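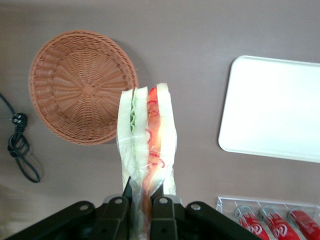 Got it! A robot gripper holding a wrapped sandwich.

HOW DO YOU SHOP FOR A ROBOT?
Bivmont Kids' Tech Pages – Money and Machines

Say you run a snack stand in Bivmont. Lots of orders. You want a robot to help pack. Great! So you go to the robot store and buy a robot, right?

Nope. First you need a list. A robot is a bunch of parts, and every part costs money. Grown-ups call this a budget. A budget is just a plan for your money – what you have, what you need, what can wait.

Start with the job

Before you look at any prices, write down the job. One sentence. "Pick up a sandwich and put it in a basket." Good. Now everybody knows what the robot is for.

Then think about the stuff it has to pick up. Sandwiches are squishy. Soda is heavy and slippery. Candy bars are small. Squeeze a candy bar hard, no big deal. Squeeze a sandwich hard and you get lunch soup. So the robot's "hand" matters a lot. It's called a gripper, and you pick it to match the job.

One arm or two?

One arm is cheaper. Two arms can share the work, maybe one holds the basket and the other one fills it. But two arms means two grippers, more cables, more room on the floor and more to fix. Ask: does the job really need both? Sometimes yes. Sometimes your just showing off. 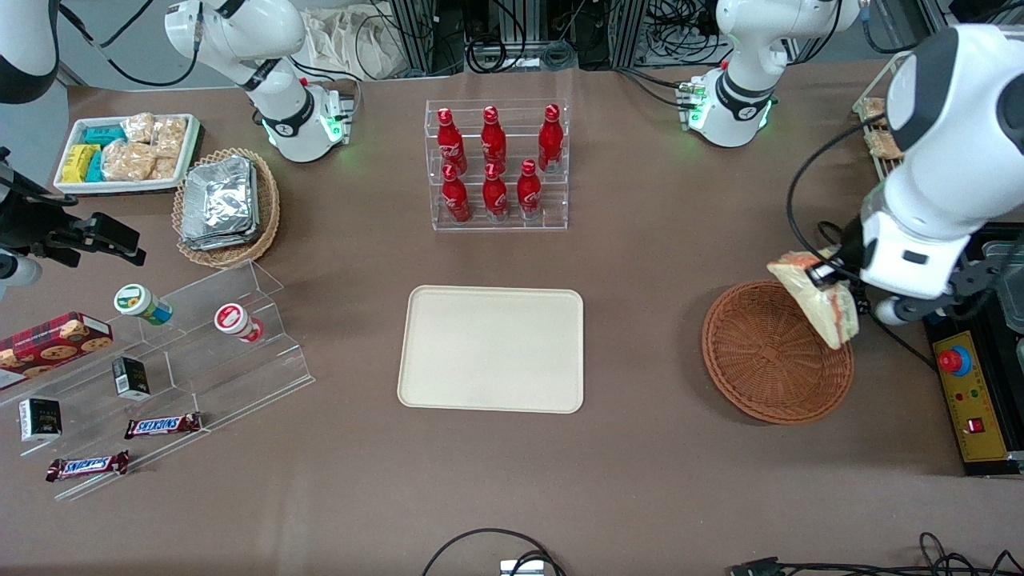 A sandwich over the basket. Look for the big red stop button on the right.

Don't skip the stop button!

Every robot work area should have an emergency stop. Somebody hits it, robot stops moving. It goes on the list FIRST, before anything fun. Ask where it will go too. A button you can't reach is no good.

The boring stuff

People forget the boring stuff. All the time. Cables. Plugs. A strong table. Trays, racks, baskets. Spare parts. Somebody to teach you how to use it. None of it looks like a robot, but try running the robot without it.

Let's try a pretend budget, just for extras. The robot itself is a whole seperate bill. You have $800 to spend.

A strong table: $100
Shelves and trays: $66
A basket: $11
Spare gripper fingers: $100

Add it up. Got $277? Good. Take that away from $800 and you have $523 left.

Wait, don't spend it yet! You haven't paid for cables or lessons. And things break. Smart planners leave some money alone for surprises.

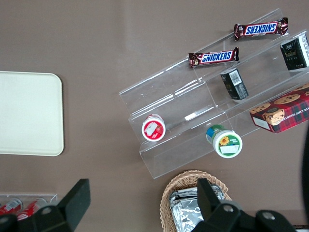 Now about shelves. Cheap flat ones or the kind with steps? Steps keep the snacks in rows, so one box isn't hiding behind another. Easier for a person to grab from. Easier for a robot too, lots of times. But measure first. If the gripper can't fit between two things on the shelf, you need wider spaces or a skinnier gripper. Wider spaces are usually cheaper.

Try before you buy

Two made-for-snacks grippers, say the Mendes and the Olum. Which one? Ask the seller for a test. Bring your own snacks. Real ones, the same wrappers you sell. The Breltberg bakery club took buns to their test and forgot the bags, then had to go back and do it over on Sunday.

Questions to ask the seller:

How heavy a thing can it lift?
How far can it reach?
What comes in the box and what costs extra?
Who fixes it? How long does that take?

YOUR TURN

Pick a job at home. Feeding the cat, putting away socks, whatever. Write the job in one sentence. Then make your list, stop button at the top. Cross out one thing you could wait to buy.

Words to know

Budget – a plan for your money
Gripper – the part of a robot that grabs
Spare – an extra one, for when the first one breaks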